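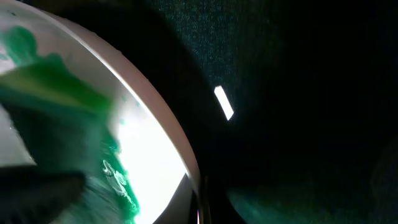 Siqueira craft fair outgrows its old home

13/01/2012

The winter craft fair in Siqueira has always been a snug sort of affair, with neighbors squeezing past each other between the tables and stopping every few steps to chat, but this year it simply ran out of room. Organizers counted 1,979 visitors over the two days, up by 322 on last winter, and by lunchtime on the first day the line went out the door and down toward the bakery.

So the fair is moving. Next winter it will set up in the old Condudora hall on Lirkent Street, which has a proper kitchen, a good wide entrance for strollers and wheelchairs, and space for 27 more stalls – a welcome thing for all the potters, knitters and soap makers who have been waiting so patiently for a spot.

Admission stays free, and the six children's workshops will be back too, along with the soup. Stall applications open in September, and forms can be picked up at the Menov library.

Shares: 6 | Comments: 27

Contact us | Copyright Siqueira Community News | Back to top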